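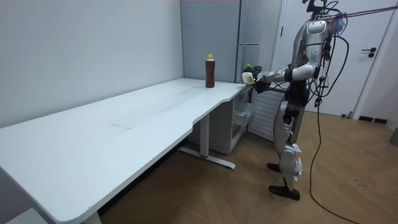
Oct 8, 2026

Right, so I promised a post on the fridge runs and I've been putting it off, mainly because the fridge runs stopped dead for two weeks and I was in a mood about it. We're going again now, so you get the whole saga.

For anyone new: I look after the humanoid at the Punham flat, which is a proper flat with a proper kitchen that we've filled with desks and cables. The job is unpacking and putting away. Things come off the desk, things go in the fridge, door gets shut, everybody's happy. We'd been at it since May and had got to the stage where I could drink a cup of tea during a run without clutching it.

Then one afternoon the right hand let go of a jar of beetroot. No warning, no wobble, it was lifting the thing over the bottom drawer and the fingers just opened. Have you ever cleaned beetroot out of fridge door ribs? I used a toothbrush. (Not mine. Not anyone's now.)

My first thought was grip force, because it's always grip force. I turned it up a bit, ran it again with a carton, and it was lovely. Ran it 50 times with the carton, all lovely! Wrote "fixed" in the log like an absolute fool and went home on the train feeling very pleased with myself.

Next morning it dropped a yoghurt on the second go.

Heidrun came over from Brisell to have a look, and she did the thing I should have done, which was to ignore the fingers completely and read the hand's own log. There was a gap in it. The hand had lost contact with the rest of the robot for a moment, restarted, and gone to its start-up pose. And its start-up pose is open. So the grip was fine the whole time, the hand was simply waking up and having a stretch with a yoghurt in it.

So then, why was it restarting? This took us days. We swapped the hand, and the new one did it too. We swapped the power supply. Telmo had a theory about static off the floor and went about in rubber clogs for an afternoon, and I'd love to tell you he was right because he was so keen.

It was a connector at the elbow. If the arm was bent low and then turned in towards the body, the cable pulled just enough to lift one pin. You only get that shape reaching down to the bottom drawer, and the carton had been going on the top shelf, hence my 50 perfect runs. I could have cried.

What we've changed:

- New cable from Okafor, longer, with a clip so the elbow can't tug on it.
- If the hand drops out mid-grip it now holds position when it comes back. It asks before opening.
- The arm stops if contact is lost for any length of time at all. It used to carry on with its plan, and that bothers me more than the beetroot does.
- No glass until we've had a clean fortnight. Plastic bottles and cartons only.

That third one I've been chewing on. A dropped jar is a mess, but the arm was still swinging over to shut the door with a hand on the end that wasn't listening to anybody. I was stood well back and the stop button was in reach, so it was all fine, but Telmo quite often crouches by that drawer to reset things and I didn't like thinking about it. We've got a rule now that he doesn't go in until I've said "stopped" out loud and he's said it back. It feels daft for the first day and then you stop noticing.

I've sent the logs to the Venach lot as well, as they've got the same elbow and do a lot of low shelves. They wrote back asking which pin, so I suspect somebody over there has been cleaning something up too.

Still to do: the drawer itself sticks when it's cold, and I want to try the crisper with soft things in bags. Heidrun says tomatoes. I say we start with a potato.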